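Moving the white table

I finally moved the white table out of the back bedroom and into the room with the grey carpet. It had been in the wrong place since March, with boxes under it and post on top. I paid Sarnell for the carpet tiles last year and have hardly looked at them since.

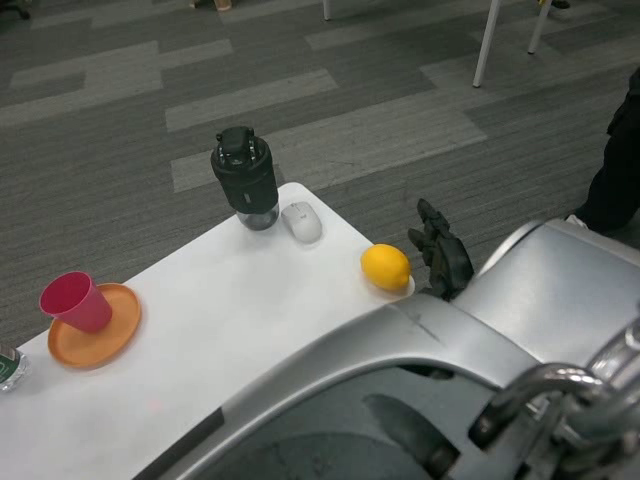
Fotini Athanasiadis

The tiles are laid staggered, dark and light, and the white top looks better against them than it did on floorboards. I meant to keep the table clear. So far it has my water bottle with the black sleeve, the mouse, a lemon, and the orange plate with the pinkish-red cup on it. The plate is from a set of 4 I bought at Mokoena – the other three are in the kitchen, where they belong.

The cup stays. It's plastic, so I don't mind it near the edge.
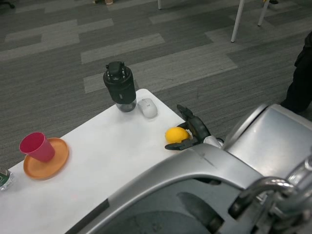
Posted by Fotini Athanasiadis on Sunday, May 10, 2026

The lemon is for the water. I cut a slice in the morning and the rest goes in the fridge. I'd like a small tray for the mouse and pens, and Grandwood has one that might fit, but I need to measure first. The lamp comes in next weekend, once I've found an extension lead.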